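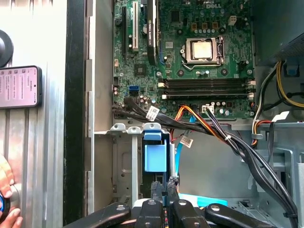 Wrist cam, pick position over the Dell. CPU bare, all four DIMM slots empty.

Teardown cell – fingers catching the loom on approach

xesposito
Posted December 17, 2019

Right, quick one before I shut down. Desktop teardown cell at Badham, Clovow hand on the arm, Agbenyega controller. Stops keep coming when we go in low over the drive cage end. Force trip, arm backs off, operator resets. Same bit of the path every time, where the black bundle sweeps across under the board.

Cycle counter was on 3,091 at last service. Now nearly 3,825. Didn't have this before the service, or not that I saw.

What was done – all four finger tips swapped, the small screws on them redone, camera wiped and put back, tool offset NOT retaught. Grip on the blue latch feels ok by hand.

Trip threshold is 200 on the approach page. Tempted to just put it up. Talk me out of it?

kincaid_l
Don't put it up. Retach the tool offset. New tips are never the same length as the old worn ones, you're probably going in deeper than the program thinks.

griptape
^ this. Though I'd put it up a bit as well while you sort it, otherwise you'll be resetting all shift. The loom gives, it's only cable.

kincaid_l
It's cable with SATA leads in among it. Light blue one drops straight down the middle there. Hook that and you've pulled a connector off a board somebody wants to resell. No.

griptape
If you're reselling the board, fair. If it's scrap who cares. Xiomara which is it?

xesposito
Boards get tested, so yes, resale. Graphics cards too. That one looks like a Quadro from the lettering.
Threshold stays where it is then.

rochelle_lg
Couple of things off the picture.

Outer two fingers are spread a lot. For the latch you only want the middle pair and the jaws anyway, so why go in wide? Close the hand up before the descent. Bundle crosses the whole lower half, so anything wide is going to meet it sooner or later.

Also the labels. Two white ones on the black cables, and one hangs lower near the centre. We had vision lock on to a label instead of a drive clip once. Yours has three white clips along that grey bracket. Worth seeing what it thinks it's found before you touch anything mechanical.

xesposito
Hadn't thought about the labels. Log only gives me a code, 259, no picture with it. Is there a way to make it save one?

rochelle_lg
Vision page, second tab, "keep on fault". Off by default. Turn it off again after or the disk fills up.

kincaid_l
Disagree on order. Offset first, it's ten minutes. If the offset's wrong the vision images will only confuse you, everything will look shifted.

rochelle_lg
Saving images costs nothing and doesn't stop the cell. Do both, fine. But I'd want one fault saved with the OLD offset so there's something to compare.

b_grasso
Was the camera put back on the dowel or just the screws? Ours sits against a dowel and if you don't push it home before tightening it's a degree or so out. Rovaletti bracket, might not be the same as yours.

xesposito
Same bracket. I don't know. Keisha Lindqvist did that bit and she's on the other site till tomorrow. Will ask.

griptape
Bet it's the dowel.

kincaid_l
Bet it's the tips.

b_grasso
If it is the camera you need to recalibrate it AND do the offset. In that order please, I've done it backwards and had to do it all again.

xesposito
OK. Plan for the morning –
keep on fault on, run until it trips once, save it
check camera against dowel, recal if moved
reteach tool offset on the new tips
close outer fingers before descent, slow run
threshold left alone

Anyone got the torque for the tip screws? The sheet in the cabinet is for the older hand. Did them finger tight plus a nip, wich I'm not proud of.

rochelle_lg
Don't go off memory for that, mine included. It's in the Clovow finger kit leaflet, small folded one in the bag with the spare screws. Everyone bins it. Put a paint mark across each screw once they're done, then you can see if one's moving.

xesposito
Bag's in the drawer, leaflet's still in it. Ta. Will post the fault image when I've got one.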